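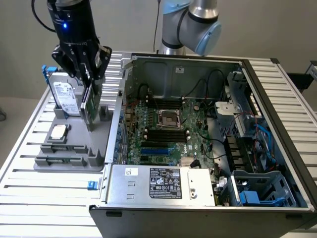
Is the dealer's "fabric and paint protection package" on a new compact worth paying for?

I wouldn't pay for it at the price most dealers ask, and I'd want to read the warranty booklet before paying any price at all.

Posted by Ustyna Stasiv

Longer version of what I'm asking, now that I've got my own thread title out of the way with the one-liner I keep getting from everybody I ask. I'm picking up a Kerano hatchback in August. The price is agreed. Then the finance guy slid a sheet across the desk with a Zavel protection package on it, already typed in like it was part of the car. Paint sealant, seat treatment, something for the wheels, "up to 7 years" of coverage. When I asked what the sealant was, he told me it was "a polymer." When I asked who puts it on, he said "our guys."

I asked for a copy of the terms to take home and was told I'd get them with the delivery paperwork. So I'd be reading the contract after signing it. Has anyone here ever made a claim on one of these and gotten money or a repair out of it? I'm not interested in how shiny the car was the first month. Every new car is shiny the first month.

Also, he says the monthly difference is tiny. I noticed he didn't say what it adds up to over the loan.

gravel_lot

I had the same package on my last car, bought from the Palamarchuk lot out by the highway. I did try to claim. Bird mess etched the hood, and I sent in the form and pictures. It came back denied on the grounds that I hadn't reported it within 10 days of the damage. How you're supposed to know the date of a stain on a car that sits in an office lot all week, I couldn't tell you, and neither could the woman on the phone.

Things to look for in the booklet, if you can pry one out of them:

The reporting window. Mine was 10 days, and it was on the back page.

Whether you have to bring the car in for a yearly inspection. Mine required it, at the selling dealer only, and missing one ended the coverage.

What "up to" means. In my case the paint part ran the full term and the seats ran 2 years. The salesman had let me think it was all one number.

Whether it pays for a repair or for a re-application of the same product. A lot of them will send somebody to wipe more of the stuff on and call the claim settled.

As for the monthly payment thing, ask for the sheet with the package and the sheet without it, both with the total of payments printed at the bottom. They have it. It takes them a minute. If it's rolled into the loan you're also paying interest on seat spray.

One more point, and this is a guess on my part. I never saw any sign the product had been put on my car at all. The water beaded the same on the roof as it did on my neighbor's car, which had nothing on it. Maybe they did it. I had no way of checking, and I suspect that suits them fine.

hatch58

Disagree with the above a little. I've got the Fomico version of this on mine and the car still looks great. Kids in the back, juice, the whole deal, wipes right off. I paid for peace of mind and I got it. Never had to claim so can't help you there.

tom_in_back

Wipes right off my seats too and I didn't buy anything. Modern seat cloth is pretty decent.

Ustyna, the question I'd put to him is whether you can have the car at the agreed price without the package. Get that answer in an email before you go in. If it's yes, you're done -- cross it off and buy a bottle of sealant at the parts store if you feel like spending an afternoon. If he says it's already been applied and can't be removed, then it was his decision to apply it, and he can eat the cost. I've heard the "already on the car" line at two different dealers, and both times the charge disappeared once I stood up.

Check the final contract line by line at delivery anyway. I've seen the charge come back under another name. "Appearance care" was one. Read whatever is sitting between the doc fee and the tax.

Ustyna Stasiv

Thanks. I emailed him and asked for the price without it, plus the terms. He wrote back that the package is "highly recommended in our climate" and answered neither one. I've asked again -- will post what he says.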